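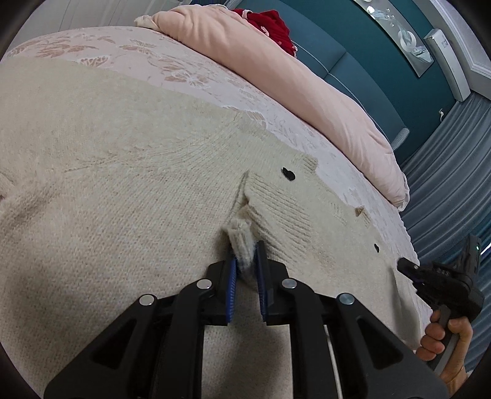
A cream knit cardigan with black buttons.

How to Refresh Your Hair Color at Home Between Salon Visits

576 shares | 2 comments

Friday, May 29, 2026

Red and copper shades look great the week you leave the salon and dull a few weeks later. A color gloss brings back the tone without a full dye job. It will not lift your color or cover a lot of gray, but it will fix a faded red, and you can do it in an evening.

What you need

A semi-permanent gloss in your shade or one shade warmer. I use Drikis in copper. Peteck makes a similar one that comes out a little browner.
A plastic bowl and a tint brush
Gloves
Clips and a wide-tooth comb
An old dark towel
Petroleum jelly

Do a patch test two days before. Put a dab of the mixed product behind your ear or inside your elbow and leave it alone. If the skin itches or turns red, wash it off and don't use it.

Try a strand next. Pick a piece from underneath, near the nape, and leave the gloss on for the full time on the box. Rinse and dry it before you judge the color, as wet hair always looks darker.

Step 1. Wash your hair with a clarifying shampoo and skip the conditioner. Towel dry until it is damp but not dripping. Some brands want dry hair, so check the leaflet.

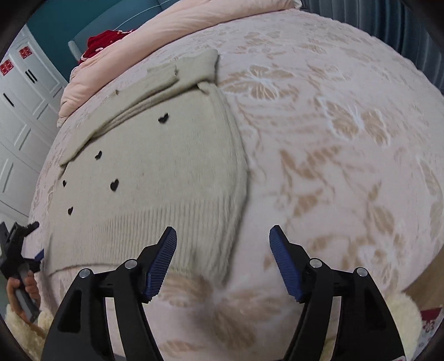 Step 2. Part your hair into four sections and clip them up. Rub a thin line of petroleum jelly along the hairline and over the tops of your ears. Wear an old button-up shirt so you don't have to pull anything over your head later.

Step 3. Put on the gloves and mix the gloss. Start with the mid-lengths, where fading shows most, then do the ends. Leave the roots for last — they take color faster and can turn brighter than the rest.

Step 4. Comb it through once and set a timer. My mix takes 20 minutes. In February I left it on for 35 and got a red closer to cherry than copper. It washed down eventually, but I wore a lot of hats.

Step 5. Rinse with cool water until it runs almost clear, then condition. Wait two days before you shampoo again.

Keeping the color

Use a sulfate-free shampoo and turn the water down a little. A color mask once a week helps too. Ereck and Parisi both sell one for red hair, and the Parisi tube is easier to squeeze in the shower. Use an old pillowcase for the first couple of nights.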